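April 25, 2018 — hand comparison, conveyor cell

Carrying on from the Perron runs. Plan was Perron hands vs the Grirnier set, same arms, same belt, same bin. Only got as far as the Grirnier, so the comparison is half a comparison.

Swap took most of the morning. Wrist bolts on the Grirnier are shorter than the drawing says, had to steal four from the spares drawer. Need to reorder. Right arm homed fine, left arm faulted twice on power up with code 438, cleared it by reseating the connector at the elbow. Didn't look further. Somebody should.

Controller is still the Iromance box with the old firmware. Tried the new one in September and went straight back, the finger current limits get reset on every boot. Don't update it without asking.

Settings for today:
belt stopped for the first set, then slow
finger current limit 300 mA
head camera exposure locked, auto off
wrist offset from the Perron file, NOT remeasured (see below)

Part is the black one, round post on a square base. Picked it becuase it punished the Perron — fingers closed on the post fine but the base tipped and dragged on the way up. Task is pick from belt with the right, drop in the blue bin. Left hand parks low by the near rail. 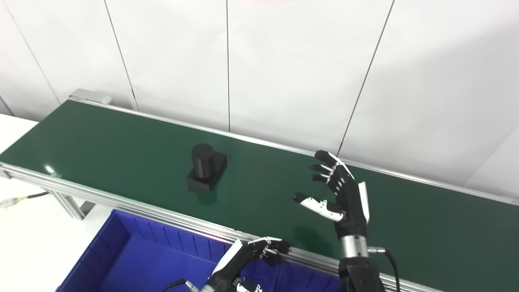

Right hand up, palm to the part. Left at the near rail, bin below.

Belt stopped, grasp on the post: good. Thumb comes in low and meets the fingers about where I want it, base stays level. Much less tipping than last week. Slow belt, less good. Hand arrives late and the fingertips brush the post before they close, so the part turns a bit. Still got it most times. Think that's the camera delay and not the hand, the log shows 2 dropped frames right before each bad one. Have not proven it.

Tried grasping by the base too. Forget it with these fingertips, base is too low and the pinky side wants to rub the belt. Might work with the thumb underneath but there's no underneath on a belt.

Other stuff
— black part on dark green belt is hard for the segmentation. Overhead light glares off the belt as well, and the mask grabbed the reflection in front of the base a few times. Moved the threshold and it mostly stopped. Ask Jodwood if they have the part in a lighter color, or put tape on it.
— left hand park pose is too close to the rail. Bumped it once on the way in, no damage that I can see. Raise it or move it back.
— wrist offset is off, hand lands short of the part every time by the same amount. Fix that before blaming anything else!
— right wrist cable loop catches when the arm turns past the bin. Zip tie.

Logs are in run folder 848, the first few files have the wrong hand name in the header, ignore it, they're all Grirnier.

Next: remeasure offset, repeat slow belt with the lower camera resolution, then put the Perron back on and run the same list so teh numbers mean something. Leave the four borrowed bolts in for now.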